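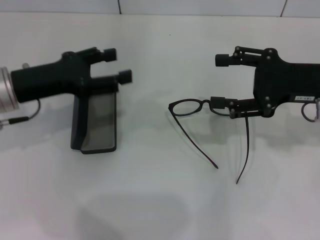

Issue 169, page 3

Humidity and stored paper records

Members who keep paper archives at the Lotthorpe store have asked why the humidity set point changed in May. The old setting followed a single year-round target. Holding it through the heating season made the plant run almost continuously, and the readings still drifted overnight in the north bays.

The new schedule lets the set point move slowly with the season. Paper tolerates a gradual change well. It does poorly with daily swings, which cause sheets to cockle and bindings to pull at the joints. The controller now limits the change to 2 percent relative humidity in any month. Temperature limits are the same as before.

Dulano data loggers have been placed in all bays and are read weekly. Boxes packed before 2000 should be checked for rubber bands, metal clips and plastic sleeves that smell of vinegar. Film in such sleeves must be moved to the cold room and bagged separately.

Boxes should stand clear of outside walls, with lids closed. Revised box labels are available from the Wesow office. The old labels remain valid until present stock is used up.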